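From: Evelien Van Beek
To: Treline residents and owners list
Date: 17/12/2023
Subject: Re: Letting agent change, and the deposits

Hello all,

Thank you for your patience, and thank you to Henk for putting the question so clearly. His message first, for anyone who missed it:

> Henk Van Acker wrote:
> Dear neighbours, I had a letter saying that Daltent is handing its rentals over to Plasito in March. Does my tenant need to sign a new lease? And who holds the deposit in the meantime? I rang the office twice and got two different answers.
> Henk

I had a long and very pleasant talk with the manager at Plasito, who was good enough to stay on the line while I found my glasses and then my lease.

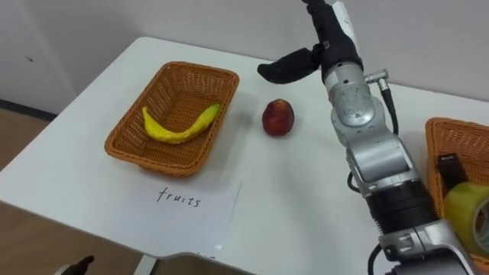 The short answer on the lease is no. Your existing one carries over as it stands, with the same rent and the same end date, and your tenant only gets a letter with the new bank details. Please do ask them to wait for that letter before changing any standing order.

On the deposits, Daltent keeps them until the handover and they then move across in one go. There are 19 rented flats in our building and 13 of them are with Daltent, so it concerns quite a few of us.
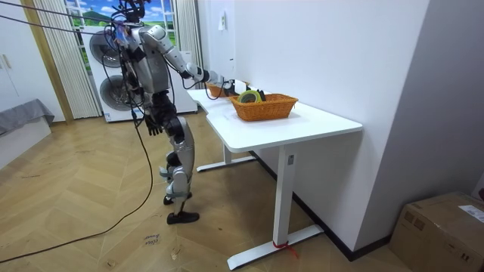

I also asked about fees, as I know some of you were worried. The monthly charge stays as it is for the first year. There is a one-off charge of 396 for a fresh inventory, but only if you ask for one — I shan't, my flat was done last spring and I still have all the papers in a drawer somewhere.
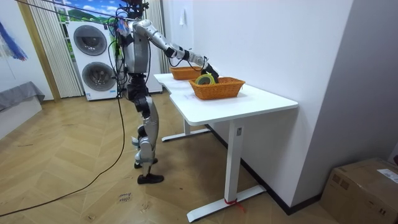
If you would sooner leave altogether, you can, with notice in writing before the handover. My sister moved her place to Stevens a while ago and has been very happy with them, though she does have to chase them for statements now and then.

Henk, I'd write to Daltent and ask for the deposit answer on paper. Do let us all know what they say!

Warm wishes to everyone,
Evelien

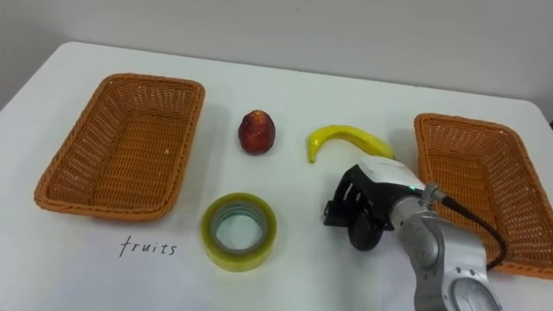
Woven basket on a white table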